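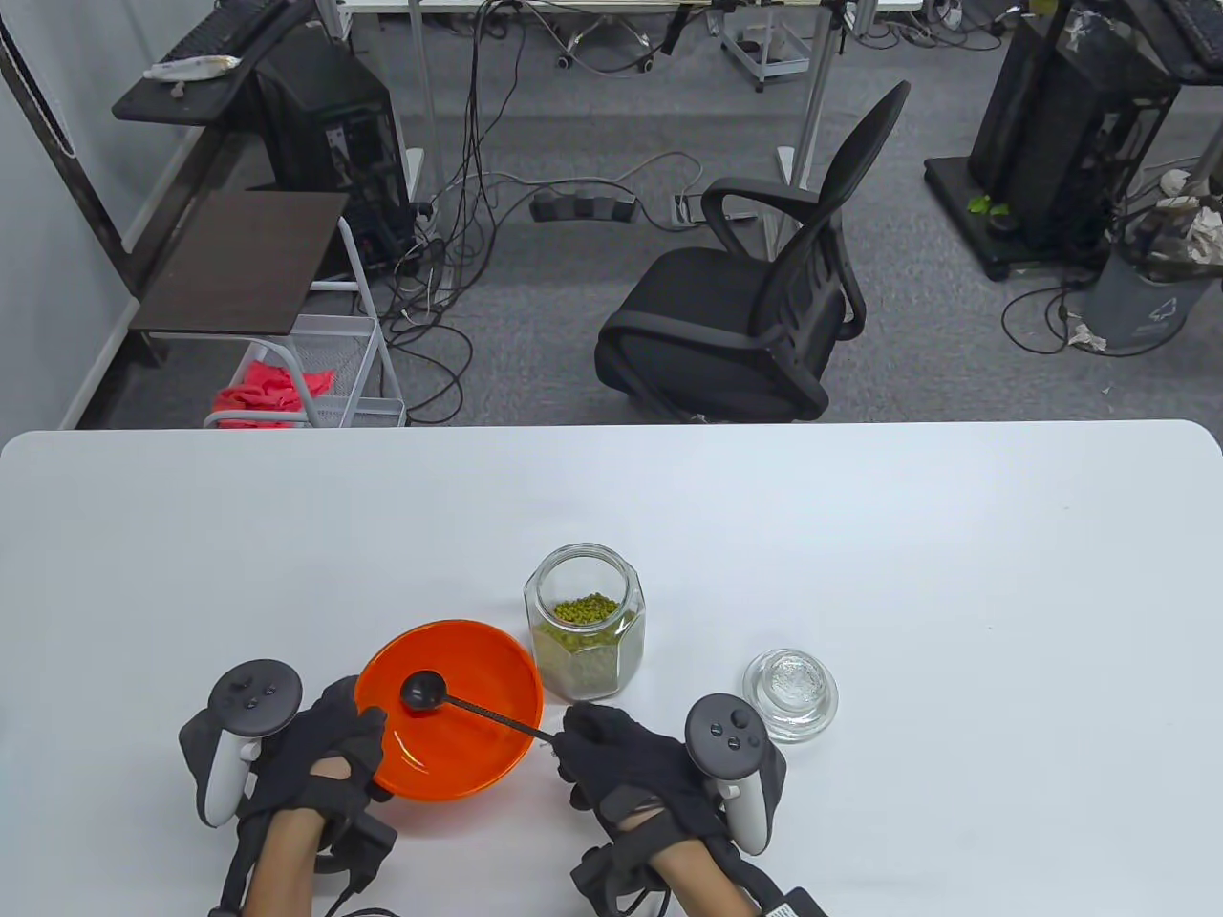
According to one landlord we wrote to in Hollport, a tenant who cooks at home every night costs him more in water than one who eats out, and no label on a dish soap bottle is going to change that. We put his remark at the top of our report because it was the most useful reply we got, and because our own results mostly back him up.

Dish Soap and Water Use in Shared Kitchens
Term project, Household Economics

Why we picked this

Emix sells a concentrated dish soap that claims to "cut rinse water in half." The claim is on the front of the bottle and there is no footnote. Half of what? Compared with which soap? We wrote to the company in December and got a coupon back. So we decided to measure it ourselves in student apartments, where people wash by hand and mostly don't think about it.

What we did

We asked 17 households to take part. Each one used its normal soap for a week and then Emix for a week, in the same sink, and wrote down the reading on a small flow meter screwed onto the faucet. The meters were the cheap Mullell kind. We tested two of them against a measuring jug first and they didn't agree with each other, which should have worried us more than it did. We gave each household the same meter for both weeks and hoped the error would cancel out.

Afolabi Hall let us use its shared kitchen for a separate test: a set load of plates, bowls and cups, washed by the same person with each soap, at 7 in the evening when the water pressure is lowest.

What we found

In the homes, the median week came out at 900 liters before the switch. After it, the number went down in some homes and up in others. The biggest drop was in an apartment where a roommate was away for most of the second week. Take that one out and there isn't much left to talk about.

In the Afolabi Hall test, Emix did rinse off a bit faster. It also took longer to work up any suds, and our washer let the tap run while waiting. The label doesn't mention that part.

Problems

People knew they were being measured. One log had the same number written down four days in a row. Nobody got the soaps in plain bottles, so anyone who believed the ad could have washed with it in mind. We also always ran Emix second, and we should have switched the order for half the group.

What we think

We can't say the claim is false. We can say we looked for a 50 percent saving and didn't find anything close to it. Turning off the tap while scrubbing made a bigger difference in our kitchen test than either soap did, and the shorter wash took 90 seconds off the job. If we did this again we would buy better meters before anything else.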